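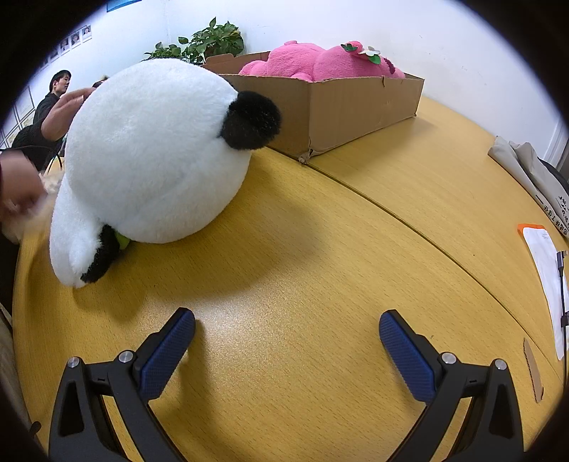
Large panda plush, lying on its side on the table.

Washing a large stuffed panda that will not fit in the machine

Posted by Uzma Lashari in Laundry and Fabric Care
Friday, August 1, 2025

Good afternoon. I am writing on behalf of the reading room at Heltia, a small after-school center, where I am responsible for the furnishings and soft toys. We own a number of stuffed animals, most of which are laundered at the end of each term without difficulty. The exception is a large black and white panda, which is too bulky for the household washing machine on our premises. I attempted to place it in the drum last term and could not close the door.

The panda has no care label. It was donated to us, and the donor does not recall where it was purchased. The fill feels like ordinary polyester through most of the body, but there is something more granular in the seat, possibly pellets. The white areas have become gray from handling, and there is a sticky mark on the back which I believe to be fruit juice. There is also a general stale odor.

I would be grateful for guidance on the following matters. Can a toy of this size be cleaned adequately by hand without soaking the fill? Is there a risk that the black fabric will bleed into the white? Would a commercial laundromat machine be suitable, given that I do not know what is in the seat? Finally, how long should it be left to dry before children may handle it? Our September term is approaching and I would prefer to have it back on the shelf by the first week.

I have already consulted our usual cleaning contractor, Vainio, whose staff handle carpets and upholstery only and were not willing to advise on toys.

Thank you in advance for your assistance.

Clem Gilchrist

Dear Ms. Lashari,

I managed the linen service of a residential care home for 22 years and we were regularly asked to clean large stuffed animals belonging to residents. I would recommend surface cleaning in your case. Full immersion of a large toy is possible, but the fill will hold a great deal of water, the seams will be strained when it is lifted, and the center may remain damp long after the outside feels dry. Unknown pellets are a further reason for caution.

Please begin with a color test. Moisten a white cloth with cool water and a drop of mild liquid detergent, press it against the black fabric in an inconspicuous place for one minute, and examine the cloth. If there is no transfer, you may proceed. If there is a gray or bluish stain on the cloth, clean the white areas only, and keep a dry towel along the boundary between the two colors while you work.

Vacuum the whole toy with an upholstery attachment. Dust that is left in the pile will turn to mud once it is wet, and it is then considerably harder to remove. If the suction is strong, place a piece of old nylon stocking over the nozzle so that the eyes and any loose threads are not pulled.

Prepare a basin of cool water with one teaspoon of mild detergent and whisk it until there is a good layer of suds. Use the suds and leave the water in the basin. Take them up on a soft brush or a cloth and work over the fabric in small circles, one limb at a time, finishing each part before moving to the next. Wipe away the suds with a second cloth wrung out in clean water. You will need to change that water several times. Residue left behind feels stiff when it dries and attracts dirt quickly.

For the sticky mark, hold a cloth dampened with warm water against it for a few minutes before you apply any detergent. Fruit juice is largely sugar and will soften. If a yellow shadow remains, one part white vinegar to two parts water, dabbed on and then rinsed, is usually sufficient. Do not use chlorine bleach. It weakens the backing of the pile and, in my experience, turns synthetic white fur yellow.

Blot thoroughly with dry towels. Set the toy on a rack or an airer with an electric fan directed at it, and turn it every few hours. Do not place it against a radiator. When it feels dry, press firmly into the thickest part of the body with a sheet of paper towel and hold it there. If the paper comes away cool or limp, the toy requires further time. With surface cleaning I would expect one full day, and I would allow a second before returning it to the children.

Once it is dry, brush the pile with a clean pet brush, first against the direction of the fur and then with it. This restores the appearance more than any other step.

As to the odor, baking soda is effective. Place the dry toy in a large bag with a cupful, close the bag, turn it over gently, leave it overnight and vacuum the next morning. Please carry this out away from the children and vacuum with care.

Vinh Vương

We put ours in a front loader at the laundromat, the 60 pound one, cold and gentle, inside a duvet cover tied with string. It came out satisfactorily. Drying took three days. I cannot comment on pellets as ours had none.

Shabnam Butt

I wish to add to the replies above, with particular reference to the seat.

Before any large toy is washed by machine, the fill should be identified. Many older weighted toys contain plastic pellets, which tolerate cool water but should not be exposed to a hot dryer. Others contain buckwheat hulls, rice or sand. Grain will swell and spoil if it becomes wet. Squeeze the seat and listen. Plastic pellets are smooth and tend to click against one another, while hulls crackle. If you remain uncertain, open two or three stitches of the seam, inspect the contents, and close it again by hand with a ladder stitch in doubled thread. I have done this on many occasions and the repair is not noticeable.

If grain is found, the most practical course is to remove it altogether and replace it with new polyester fill. I paid $29 for a bag from Skodora, which was more than enough for a toy considerably larger than a person's lap, and the remainder was used for cushions.

I would respectfully disagree with Mr. Gilchrist on one point. Baking soda is difficult to remove from long pile, and in a setting with young children I would avoid it. Two days in moving air, preferably outdoors in the shade, will deal with most stale odors. Direct sun should be limited, as the black fabric may fade to brown.

With regard to machine washing, Mr. Vương's method can be successful, but three days is a long time for the inside of a toy to remain damp. If mildew becomes established in the fill there is no remedy other than restuffing. Should you choose this route, please ask the laundromat whether an extraction cycle is available, and run it twice.

You may also wish to consider a removable cover for the future. At the nursery where I am employed, the largest toys sit on a washable cotton mat, and children are asked to wash their hands after snack time before entering the reading corner. The toys are vacuumed every second Friday.

Uzma Lashari

I thank all three contributors. I have carried out the cloth test and there was no transfer from the black fabric. The seat clicks when squeezed, so I am proceeding on the assumption that it contains plastic. I shall follow the suds method this weekend and use the fan from the office. I will omit the baking soda for the present and see whether airing is sufficient.

Could Mr. Gilchrist kindly confirm whether a nylon nail brush would be soft enough for the face?

Clem Gilchrist

A nail brush is too stiff for the face. Please use a baby's hairbrush or a folded cloth, and keep the area around the eyes as dry as you are able, particularly if they are glued.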